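Support > Desk Setup > Zeltwood Workstation Guide > Section 4: Mouse and Mouse Pad

Overview | Parts | Assembly | Setup | Care | Contact

4. Placing the mouse and mouse pad

This section covers the right-hand side of the desk. Finish Section 3 (keyboard and screen height) before you start. If the chair height changes later, come back and check the arm position again, as the two go together.

The steps are written for a right-handed user with an ergonomic mouse. Most ergonomic mice are shaped for one hand only. If you use your left hand, get a left-handed or symmetrical model and reverse the directions below.

4.1 Before you begin

Clear the working area of the desk. Packages, paper and unopened supplies can go along the far edge for now, as long as they are out of reach of your elbow and forearm.

Wipe the desk top with a soft, slightly damp cloth, following the grain. Let it dry for 15 minutes before you put a mouse pad down. Moisture trapped under a pad can leave a pale patch on a Zeltwood top, and the patch may not come out.

CAUTION: Do not use spray polish where the pad will sit. It makes the pad slide and can damage the backing.

4.2 Placing the pad

1. Take the pad out of its sleeve and lay it face down for an hour if it has been rolled. Do not use heat to flatten it.

2. Turn it over and set it on the right side of the desk. Leave a gap of 4 inches between the front edge of the desk and the near edge of the pad so that your wrist has somewhere to rest.

3. Press down on each corner. A corner that lifts will catch the mouse and wear faster than the rest.

4. Sit down and let your arm hang, then bend it at the elbow and lower your hand. It should come down on the pad. If it lands to the left of it, move the pad in closer.

Note: The pad does not have to be square with the desk. Many people find it more comfortable turned a little to follow the line of the forearm. 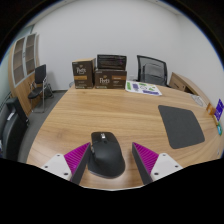
Arabzadeh
Technical writer, Fornance Desk Systems

4.3 Setting up the mouse

The mouse can be used on the pad or straight on the desk. A matte wood-grain top works well with most optical sensors. The pad gives a more even glide, and it saves the desk finish from wear.

1. Check the underside of the mouse. Peel any clear film off the feet and the sensor window.

2. If your model is wireless, fit the battery or charge it, then switch it on. If it has a separate receiver, plug that into the computer itself and skip the hub for now.

3. Set the mouse down with the narrow end pointing away from you and the rounded end toward your palm. On a right-handed model with a flared thumb rest, the rest is on the left.

4. Lay your hand over it without gripping. Your index finger should reach the scroll wheel with a slight bend, and your thumb should sit on the rest just below the side controls. If you have to stretch for the wheel, the mouse is too big for your hand.

5. Move the pointer from one corner of the screen to the opposite one. If you run out of room before it gets there, raise the pointer speed in your computer's settings.

6. Try the buttons one at a time. What the side controls and any button behind the wheel do depends on the maker - see the leaflet that came with the mouse.

CAUTION: Keep drinks on the other side of the desk. Most mice are not sealed around the wheel.

4.4 If something is not right

Pointer jumps or sticks. Clean the sensor window with a dry cotton swab, then try the mouse on the pad and on the bare desk. If it only jumps on the desk, the cause is usually dust or polish on the surface.

Pad creeps forward. Lift it, wipe the backing with a damp cloth and let it dry fully. The desk under it has to be dry too.

Wrist aches after a short time. Check the chair height first. Then bring the mouse in closer to the keyboard. On the Nuketthorpe compact desk there is less width to work with, and a keyboard without a number pad helps.

Wheel scrolls unevenly. Switch the mouse off, turn it upside down and roll the wheel back and forth a few times to free any lint. Do not push anything in beside the wheel.

4.5 Regular care

Wipe the mouse and thumb rest weekly with a barely damp cloth. Once a month, lift the pad and clean the desk beneath it. Replace the pad when the surface goes shiny or the edges start to curl.

Cable routing for wired models is covered on page 13.

Contact support | © Fornance Desk Systems | Back to top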